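Drosside Works: what the old maps told us
Group report by Sneha Rawat, Abhishek Awasthi and Meenakshi Rathore
14 May 2019

We picked the former Drosside dye works for our site history project, and we're so glad we did! The site is down for a small housing scheme, so the big question was what might still be in the ground.

The 1936 map was our best find. It shows the dye house, two settling tanks and a tramway running down to the river (we had no idea there was a tramway). By the next edition the tanks have gone, and a garage with a fuel store stands over one of them.
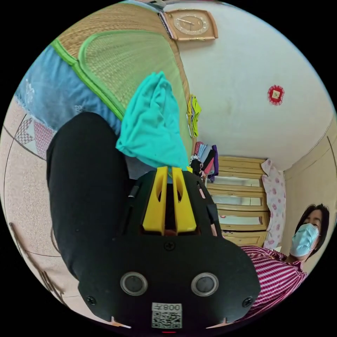
Fig. 1. Hand-held gripper, yellow fingers upwards.

In April we walked the whole boundary with our tutor, Shakuntala Sisodia. The ground on the east side is nearly a metre higher than the lane, which fits with the tanks being filled in. We also spotted an old brick culvert that isn't marked on any map we looked at – very exciting!

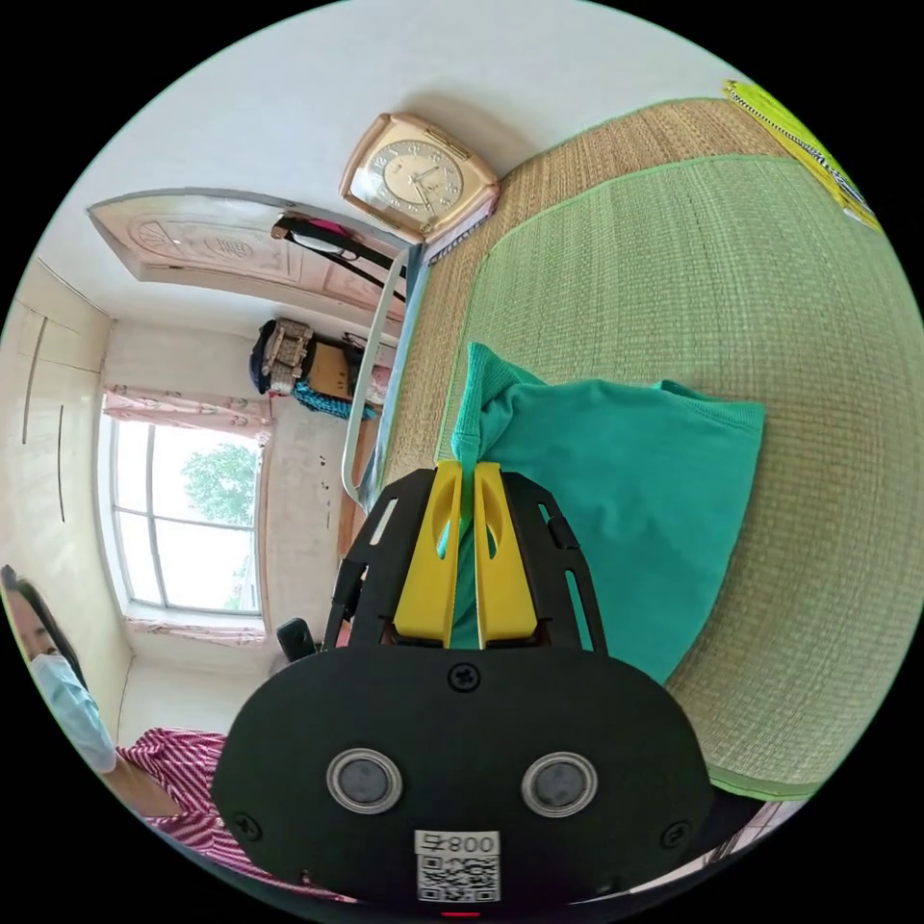
Fig. 2. Gripper holding a fold of teal cloth.

Our plan puts 10 trial pits across the site, with 9 of them on the east side and one by the gate. We'd test the soil for metals, fuel oils and tar, and put gas monitoring in wherever the fill is deep. Sławomir Stępień kindly checked our layout and moved two pits closer to the garage.

The culvert still needs tracing from the lane to the river.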